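Sports Statistics for Beginners
Handout 4: Reading a baseball season
Brolbridge Evening Courses

Today we look at the winning percentage. It is the number of wins divided by the number of games played, and it is written with three digits after the point. A team with .567 is said to play "five sixty-seven".

A short series tells us little. If a team wins 2 games at the weekend, the newspapers become excited, but over a long season such a result is small.

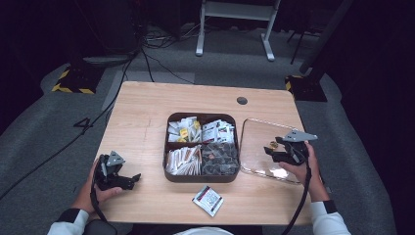 Tray with four compartments, on a wooden table.

Please keep in mind the difference between a streak and a trend. A streak is only a row of equal results. For a trend we need more games, and we must ask who the opponents were.

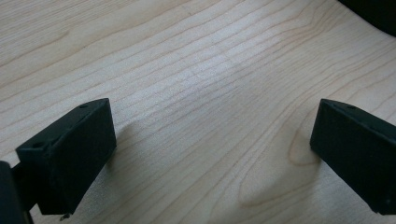
Photo: Preker

Exercise for home. The Kikari club has played 161 games and has one game left. It stands level with Tekin, which has also one game left.
Write down all possible final positions of the two clubs.
Explain why the last game can change the percentage only very little.
Now repeat the exercise for a club with only 16 games played. How much does one win change?

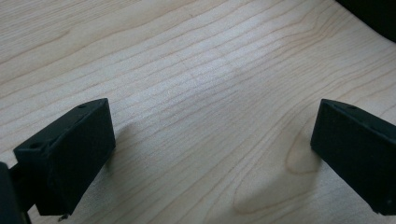

When you compare the two cases, use the same number of digits in both. Many students round too early and then the clubs look equal when they are not. The run difference comes in September, with Handout 5.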